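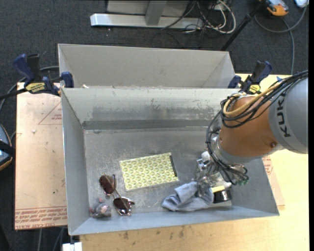 A robot arm reaches into a metal bin. Blue clamps hold the bins to the table.

Safety Rules for Robot Arms

What is a safety rule?

A robot arm follows instructions. It does not know that a hand or a foot is in its way unless it has a sensor to tell it. Rules keep people and the arm apart.

Rule 1: Fix things down

A bin that slides is no longer where the program expects it. Clamps are checked before each run.

Rule 2: Keep your distance

At the Iscombe workshop, a yellow line is painted on the floor 300 centimeters from the arm. Visitors stay behind it — even when the arm is still. A still arm may only be waiting.

Rule 3: Know the stop button

The stop button is large and red. Anyone may press it. Milagros Grajales, who wrote the Iscombe rules, tests it every morning.

Rule 4: Start slowly

A new program is run at low speed first. An adult watches the whole run with one hand near the button.

Words to know

Gripper: the part at the end of the arm that picks things up.
Joint: a place where the arm bends or turns.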